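Sunday, December 20, 2020

right. microwave thread. several of you asked after I moaned about it on Friday so here goes, typing this on my tea break so forgive the thumbs

background: old one at our place in Clastholm died in June. just stopped. light on, plate going round, soup stone cold. managed with a saucepan for months and got quite smug about it

then the Varkach opened in Nastwood (secondhand place, ground floor of the old dairy) and I went in for a lamp. did not come out with a lamp

Japanese model, cream, rounded corners, cost me 4,000 of the points I'd been saving on their loyalty thing plus a bit of cash. carried it to the bus. do not carry one to the bus
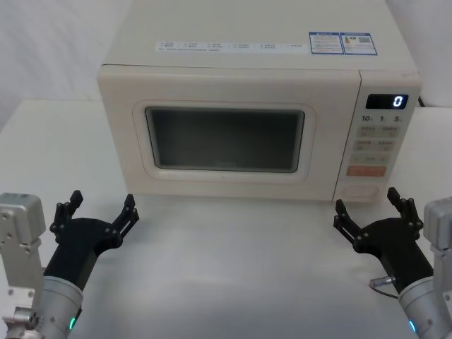
anyway the bus driver was lovely about it. fifteen minutes with it on my knees, arms completely dead by the end

first thing to say, it's tiny next to the old one but the door is a decent size and my big soup bowl goes in with room to spare. measured the bowl before I left the house like a grown up. (for the lamp trip?? don't ask)

second thing. no dial!! I wanted a dial. you get 10 seconds, 1 minute, 5 minutes, and you tap them up till you've got what you need. so porridge is 1 minute twice then 10 secs three times. sounds faffy, took me a couple of mornings, now my fingers just do it

if you're used to typing in the number you will swear at it for a bit. fair warning

all the writing's in Japanese. I can't read Japanese. pointed the phone at it and the translation app said one of the keys was "sake warming" and another was "honourable vegetable" so make of that what you will

the big orangey red button is start. you don't need an app for that one

door opens with a push thing at the bottom of the panel, an oval one. I kept pulling at the door the first day like an idiot

cleaning, as that's what half of you actually wanted. bowl of water, slice of lemon, 5 minutes, leave the door shut another 13 while you do something else. then wipe. do the roof as well, everybody forgets the roof

plate comes out and goes in the sink. the roller ring underneath comes out too, give that a proper scrub, crumbs get under it and then the whole thing grumbles as it goes round

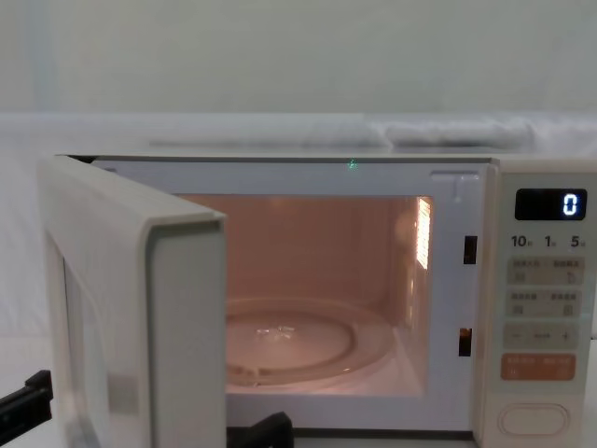

dry the ring before it goes back. mine squeaks if I dont

and no cream cleaner on the door window, I did that to the last one and it went all cloudy. washing up liquid, soft cloth, done

oh and secondhand people, check the plate is the right plate before you pay! replacement ones are nearly 60 once you add the postage. mine sits on the middle bit properly, had a good look in the shop, gave it a little spin

things I'd still like: a dial (yes I know). a beep that's a bit less keen. somewhere better to keep it, it's hogging the only worktop I've got

someone asked about the Venkataraman shelf brackets for putting it up on the wall. looked at them, not sure I trust my plaster. will report back if I get brave

also yes it does a jacket potato. prick it, 5 mins, turn it over, see how it feels, 1 more at a time after that. skin's never going to be crispy, finish it in the oven if you're fussy

tea's gone cold writing this. 1 minute, tap tap, back to work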